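Vandero Cap Table and Option Ledger

Vandero is a record-keeping system for early-stage companies that issue shares, options and convertible notes. It replaces the spreadsheet most founders start with and keeps a dated history of every change in ownership.

Each entry is tied to a signed document. When a grant, transfer or conversion is posted, the ledger recalculates fully diluted ownership and stores the earlier position as a read-only copy. Entries can be reversed but not deleted.

The standard plan covers one legal entity and up to 40 holders. Vesting schedules can be monthly, quarterly or milestone-based, with or without a cliff. Holders log in to a separate view that shows their own grants only.
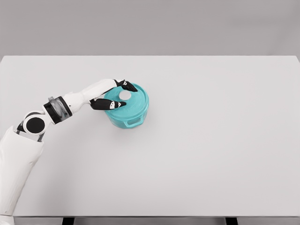 Simulated arm with a two-fingered gripper and a teal container.

Round modeling is included. Enter a pre-money valuation, a new investment amount and a target option pool, and the model returns price per share and dilution by class. Up to 11 scenarios can be saved per round. Notes convert at the cap or the discount, whichever gives the lower price – this default can be changed for each note.

Specifications

Plan: Vandero Standard
Legal entities: 1
Holders: 40
Saved scenarios per round: 11
Report templates: 13
Import formats: CSV, XLSX
Export formats: CSV, XLSX, PDF
Annual price: $2,660, billed in advance

Setup

Send the current cap table and the supporting documents through the upload page. Igor Doležal's onboarding team checks share counts against the board consents and returns a list of mismatches. The ledger opens for posting after the company administrator approves the starting balance.

Accelerators and startup studios with several companies need the Plidard add-on, which puts separate ledgers under one login. Plidard is priced per entity and does not merge holder records between companies.

Vandero does not provide legal or tax advice, and valuation reports are not part of any plan. The next template update is scheduled for November. Questions on volume pricing go to Janka Zelenák in sales.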